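What a Paper Cup Costs Us – speaker notes

Slot: 2 p.m., main room. Slides advance on my clicker. Keep water on the lectern.

Opening
Good afternoon. I run operations for Rilik, and I'm going to talk about how we cut down on throwaway cups at our Buenaventura office. It took most of a year and we got several parts of it wrong.
Ask for hands: who had a coffee in a paper cup today? Wait for them. Put my own up if it's true.

Where we started
We were ordering 3,000 cups a month for 177 people. The cups came in on the same purchase order as printer paper and hand soap, so they never had a budget line of their own.
Mention that the lids were a separate order from a separate supplier. That is why the first set of numbers was low.

Why paper isn't simple
Most paper cups for hot drinks have a thin plastic lining. It keeps the coffee in, and it makes the cup hard to recycle with regular paper. Many local programs won't take them. Ours didn't, and we had been putting them in the blue bin the whole time.
Compostable cups need the right facility. Check yours before you buy – we bought first.
Don't get pulled into a discussion of linings here. Offer to talk after.

First try: free mugs
We gave everybody a mug in August. Use dropped for three weeks and then climbed back. The mugs were fine. The sink was the problem: one sink, one sponge, and a line at 9:30.

Second try: shared mugs and a dishwasher
Caltum, our facilities contractor, put in a dishwasher on each floor and took over loading and unloading. Dirnik supplied the racks. Mugs now sit next to the coffee machine and the paper cups are in a cabinet across the room.
Orders fell by over 40 percent in the first quarter. Moving the cabinet cost us nothing.
Pause on the cup slide while people write that down. 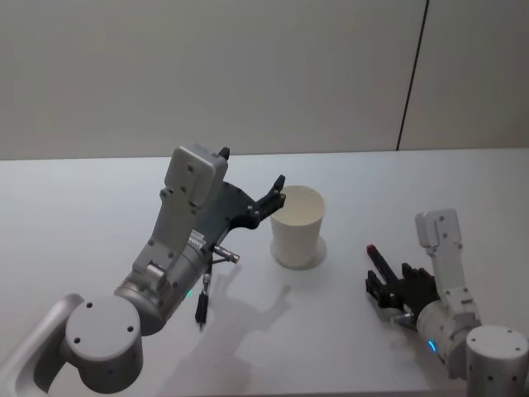
What I'd do differently
Call the waste hauler first and ask what they accept.
Count lids and sleeves from day one.
Keep some paper cups for visitors. We took them all away for a week and had clients drinking out of measuring jugs.

Questions
Likely ones: water use of the dishwashers (we run them full, twice a day), broken mugs (a few a month), who pays (facilities budget).
If there's time left, show the order form we use now. Handouts are on the table by the door.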